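The kit from Nindska came on a Tuesday, in a box too big for the stairwell. She had to open it on the landing and carry the pieces in by hand. Two grippers, two chargers, a pair of dark gloves, and a card that said the job paid by the accepted take. Trivolach wanted 377 takes from every home, and the home had to look lived in. That part was easy.

The apartment had no free table, so they used the bed.

Her brother had done this kind of work before, in a warehouse, for a company called Lanz. He said the robot would learn whatever they did, including the mistakes.

"So if I drop one?"

"Then it learns to drop one. Pick it up slowly and keep going."

She squeezed the handle and the jaws closed. She opened them. She did it again until her thumb stopped shaking. Then they spread the pink plastic over the bedspread, set out the fruit, and began.
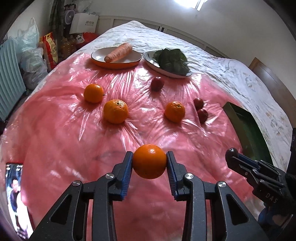
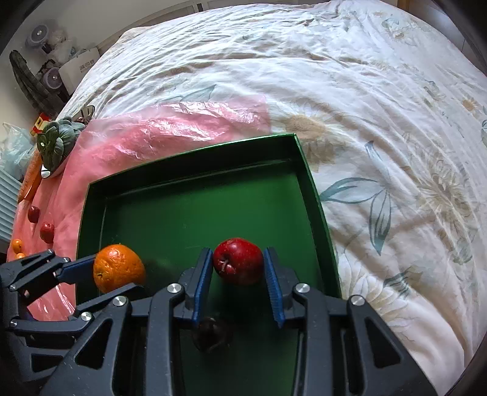

## Take 154

By evening they had stopped talking except to say "mine" or "yours." Mine meant she would reach first. Yours meant he would. Without the words they both went for the same orange and the grippers knocked together, and the take was no good.

The green box was the hard part. The card said to set things down in it, never let them fall, and an apple did not want to be set down. It rolled if she let go early. If she waited too long, the pads held on and tipped it over when they opened.

"You're thinking about your hand," he said. "Think about the apple."

She thought about the apple. She lowered it until she felt the box through the handle, waited a breath, and let go. It stayed where it was.

"Yours," she said.

He didn't move. He was looking at the box.

"Somewhere there's an arm that's going to wait like that," he said. "Just that long, before it lets go."

"Is that bad?"

"No. It's how Mom did it, with eggs."

She shook out her wrist and took hold of the handle again. In the kitchen the rice cooker clicked off. They had 223 to go.

"Yours," she said again, and this time he reached.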